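We use cookies to remember your reading level. OK / More choices

How Do You Teach a Robot to Pick Something Up?

December – by the Koteo Kids' Science Desk

Think back to when you learned to tie your shoes. Maybe a grown-up put their hands over yours and moved your fingers along, loop by loop. 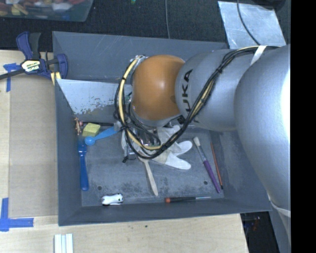
Robots can learn in much the same way! One way is to hold the arm and gently guide it – down to a spoon, say, or a paintbrush – while a computer remembers how every joint bends. Another way is remote control. A person moves a handle, and the robot copies along.

Once is never enough, I'm afraid. A glove is floppy and a screwdriver is stiff, so each needs its own kind of grab. A teacher might show the same job 100 times, moving things a little between turns, and then let the robot have a try by itself. If it misses, well, back to the handle for more practice, just like you and your shoelaces.

Comments

Kekolmont Room 85: We played robot and teacher with oven mitts on. Very hard!

Özkan: Can it learn to tie shoes too?

pancakefan608: my little brother wants one to clean his room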